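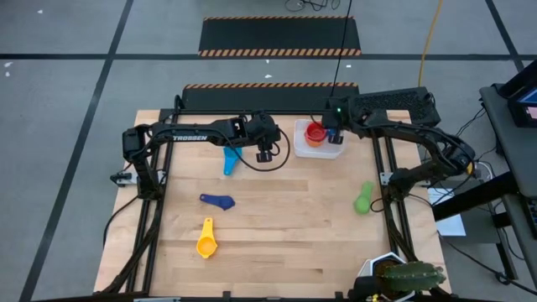
*Measuring scoops and the bin on the two-arm table at Trikel's Udville workshop.*

The measuring scoops came from a kitchen store, and the person who runs the table bought more than one set. "They get dropped, they get pinched, and one of them ended up in my coat pocket for a week," she says. "You want spares."

She leads data collection at Trikel, a small company in Udville that records examples for robot learning. The examples are called episodes. In each one an operator guides a pair of arms through a task from start to finish while the cameras and the joint readings are saved together. The recordings go to Fairweather, the group that trains the model. She asked that we not use her name, and the operator who joined us for part of the conversation asked the same.

The current task is putting scoops and cups into a plastic bin. I asked why anyone would pick that.

"They're close to each other but they aren't the same," she says. "The bowls are different sizes. The handles are thin, so if you come in a little high you get nothing. And people have them at home, so there's some point to it."

An episode in this task runs 50 seconds at most. If the operator isn't finished by then, the recording stops and is marked as incomplete. The incomplete ones are kept in a separate folder. Fairweather has asked for them twice, she says, and she doesn't know yet what they were used for.

The target for a full day is 110 episodes. I asked whether they usually reach it.

"On a good day. If a cable needs attention in the morning, no. We used to push to make up the number in the afternoon, and you could see it in the data. The motions got jerky. Now if we're short, we're short."

The operator has been doing the work since last September. He came from a job in a print shop and had never used a robot. He says the first two weeks were mostly learning to slow down.

"Your own hand knows where it is," he says. "With the arms you have to look. I was grabbing handles from the side and knocking them away. Now I come down from above, get the fingers on either side, and wait a beat before I lift."

Is the wait good for the recording? The two of them don't fully agree. He likes it because he drops fewer pieces. She worries that a model trained on a lot of pauses will learn to pause.

"We've talked about it with Fairweather," she says. "They want a mix. So he does it his way, and the other operator, who never waits for anything, does it hers."

Before each episode the pieces are laid out again by hand. A printed sheet gives 22 starting layouts, and the operators work down the list. Earlier they were told to scatter things however they liked, and that didn't go well.

"People think they're being random," she says. "Then you look at a day of it and the yellow one is in the same place every time."

Labeling is done in a program called Flolier, which plays back each episode and lets a reviewer mark where a grasp begins and ends. Every episode gets a note if something odd happened, such as a piece landing on the rim. She reviews the first 3 of each session herself before the rest go on to a reviewer.

I asked the operator what he would change. He wanted a better chair, and he wanted the layout sheet on a screen at eye level. He also said he'd like to hear more about how the model does with what he records.

She said a results call with Fairweather was set for 10th August, and that he could sit in on it. After the scoops, the next task on the schedule is putting lids on jars.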